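Preguntas frecuentes: configuración y mantenimiento de la célula bimanual Illus

Última revisión: 23 de diciembre de 2020. Responsable del documento: Unnur Dalsgaard, área de mantenimiento de Vamlow.

Las presentes respuestas se dirigen al personal autorizado que prepara la célula en el entorno simulado Miettinen y la mantiene en planta.

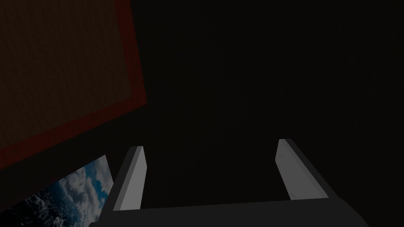
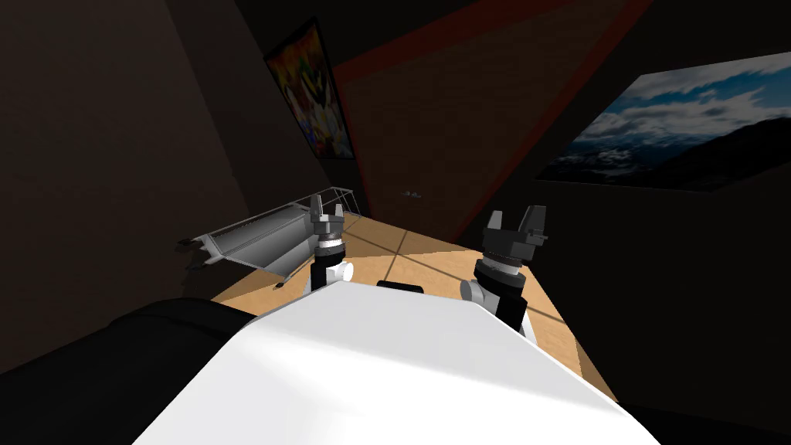 Entorno simulado, pinzas abiertas. Primera imagen: una pinza con sus dos dedos. Segunda imagen: los dos brazos levantados ante el torso blanco.

¿En qué posición deben quedar las pinzas antes de iniciar la calibración?
Ambas pinzas deben estar abiertas y sin pieza entre los dedos. El operador confirmará la apertura en la vista de muñeca de cada brazo y, a continuación, en la vista general. Si uno de los dedos no aparece en la vista de muñeca, se cargará de nuevo el perfil de cámara.

¿Puede calibrarse un solo brazo?
Sí, cuando la intervención se haya limitado a la muñeca o a los dedos de ese brazo. Tras la sustitución de una articulación del hombro o del codo deberán calibrarse los dos.

¿Cuántas repeticiones exige la prueba de cierre?
Tres por pinza. El resultado se anota en la ficha de la célula junto con el número de serie del dedo.

¿Con qué frecuencia se revisan los dedos?
Cada 1000 ciclos de cierre en la unidad física. En la simulación no existe desgaste, pero la geometría del modelo debe actualizarse siempre que se monte un juego de dedos distinto. El juego estándar figura en el catálogo de Bronance con la referencia 1313.

¿Qué significa el aviso «fuerza de cierre limitada»?
El controlador ha reducido la fuerza al 95 % del valor configurado. El aviso no impide continuar la calibración. Si se repite en el siguiente arranque, debe abrirse una incidencia y adjuntarse el registro completo.

La vista de muñeca aparece muy oscura. ¿Es un fallo?
No necesariamente. Con la iluminación reducida del entorno, el fondo puede quedar casi negro mientras las caras interiores de los dedos siguen siendo legibles. No se modificará la exposición durante una calibración en curso.

¿Se conservan los parámetros anteriores al mes de abril?
Se conservan en modo de solo lectura. Para restaurarlos es necesaria la autorización escrita del área de mantenimiento.

¿A quién deben dirigirse las consultas no recogidas en esta página?
Al área de mantenimiento de Vamlow, mediante el formulario interno, con indicación del número de célula y de la versión del controlador.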